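Smoky see-through drawers and handheld gripper demos: keep, redo, or buy a different organizer?
Posted August 9, 2023 in Collecting Demonstrations
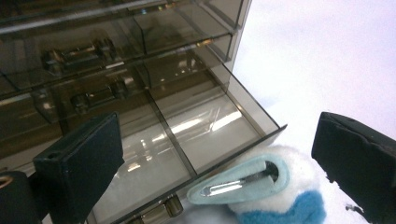

Bottom drawer open, hair clip still to go in.

Vasanthi Mollah
I'm recording demos with a handheld gripper for a small tidying set we call Betley. The task is open the bottom drawer, pick up the hair clip, put it in either compartment, close the drawer. A child of five would finish it and ask for a snack. I have 451 episodes so far and I've started to hate the organizer.

The plastic is tinted and you can see through it, so you get the handles, then the handles again as reflections, then overhead light streaked all over the drawer floor. The first policy I trained reaches for the handle with great confidence and closes on air next to it. On the plain white box I used before, it was fine.

Do I throw these out and start over with something opaque? Or is there a way to save them? Also, the clip starts on top of a fluffy white and blue plush thing in a lot of the episodes, and I'm wondering if that was too clever of me.

Mutua Okoth
Get a different organizer. Reflections are always bad.

Hideaki Kawaguchi
Please don't throw out 451 episodes on the strength of the above. People own shiny furniture.

We had the same trouble at Sistcombe with a glass cabinet. What was wrong with our data was that the lamp never moved, so every reflection sat in the same spot and the model learned it as part of the handle. Check whether yours is the same. If all your episodes have the overhead light in one place, keep them, but record another batch with the light moved and the organizer turned a little each time. We added 626, which was more than we needed, but I'd already bought the coffee.

Two more things. Look at where your fingers are when you start the pull. If you come in fast from the side, the handle is hidden during the only part that matters. Slow down before you close. And hold out one lighting setup completely for testing, or you'll get a lovely score that means nothing.

The plush is fine. Soft stuff under a small flat object is hard, so do some with the clip on the bare table too, and label which is which. Future you will not remember.

Hashini Begum
Agree with Hideaki on moving the light. I'd also go through and cut episodes where you missed the handle and fumbled for it, unless you want a robot that fumbles. I found 14 of those in one afternoon of my own recordings and I had considered myself good at drawers.

Vasanthi Mollah
Light never moved. It's bolted to the ceiling. Borrowing a desk lamp from Anathi tonight.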